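Washing and Storing Cotton Cloths on a Tiled Utility Floor

Notes on sorting, washing, drying and folding household cloths, with a section on the floor they tend to land on. Compiled by Yaroslav Pasichnyk for the Marchuk household pages. Last revised in September.

Scope

The notes cover printed and plain cotton cloths used for drying dishes, wiping counters and lining trays. Microfiber is left out. It takes a lower temperature and no softener of any kind, and it should have its own load.

Sorting

Sort by soil first and by color second. A greasy cloth in a load of lightly used ones will leave a film on all of them, and the film shows up later as poor absorbency. Three piles are enough for most homes: greasy, damp but clean, and stained. Shake each cloth over the sink before it goes on a pile. Crumbs left in the fold turn to paste in the drum and end up in the filter.

New printed cloths should be washed alone the first time. Red and pink prints are the most likely to bleed. To test one, wet a corner, press it between two sheets of white paper towel and check the paper after five minutes. If any color transfers, keep that cloth away from whites for several washes and repeat the test.

Washing

Greasy cloths: pre-soak in hot water with a spoonful of washing soda, then run the hottest cycle on the care label. Do not soak printed cloths overnight. An hour is sufficient.

Damp but clean: normal warm cycle, ordinary detergent at the lower end of the dose. Overdosing is the usual cause of stiff cotton.

Stained: treat before washing. Tea and coffee respond to oxygen bleach dissolved in warm water. Tomato and curry need dish soap worked in from the back of the fabric, then a rinse, then the bleach. Do not tumble dry until the mark is gone, as heat sets it.

Fabric softener coats the fibers and reduces water uptake. Leave it out. Half a cup of white vinegar in the rinse compartment loosens detergent residue, but check the machine manual first – some makers advise against vinegar on account of the rubber seals.

Load size

Fill the drum to three quarters, loosely. Cotton cloths tangle into a rope when the drum is overfilled, and the cloths in the middle of the rope come out with dry detergent on them. A very small load has the opposite problem and will unbalance the spin. Add a bath towel if needed.

Drying

Snap each cloth once by the short edge before hanging. Hang by the hem, with a hand's width of overlap over the line, and leave a gap between pieces. Indoors, keep the rack clear of the wall so air can pass behind it.

For the tumble dryer, medium heat is enough. Take the cloths out while the hems are still faintly damp and fold them at once. Bone-dry cotton holds its creases.

The floor

Glazed tile is easy to wipe but shows lint, and grout holds it. Sweep or vacuum before handling clean laundry. Wet mopping over lint only rolls it into the joints. Once a month, go along the grout with a stiff nylon brush and warm water with a little dish soap, then wipe dry. 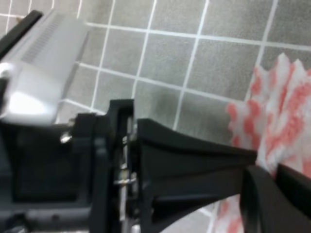
A clean cloth that has dropped on tile needs a shake and a look at both sides. If the floor was swept that day and the cloth is for the counter, it can go back in the pile. If it is for dishes or food, it goes back in the wash. Never leave a damp cloth bunched on the floor; the inner folds stay wet for hours and the sour smell takes a hot wash to remove.

Keep cloth away from the vent slots of any appliance. A blocked grille raises the running temperature, and lint drawn into the slots is slow to get out. Clean slotted covers with the power off and the plug pulled, using a soft dry brush along the direction of the slots. Do not spray cleaner at them.

Folding and storage

Fold in thirds lengthwise, then in half twice. Stand the folded cloths on edge in a shallow drawer so the whole stock can be seen. Put fresh ones at the back and take from the front, and the wear evens out.

Danylo Hrytsenko writes to say that he rolls his instead and stores them in a bread tin. Rolling works well in a narrow drawer. It does leave a curl in the hem, which can be pressed out with a warm iron.

Retire a cloth to floor duty when the weave can be seen through in the middle. Cut off one corner so it cannot find its way back to the kitchen drawer.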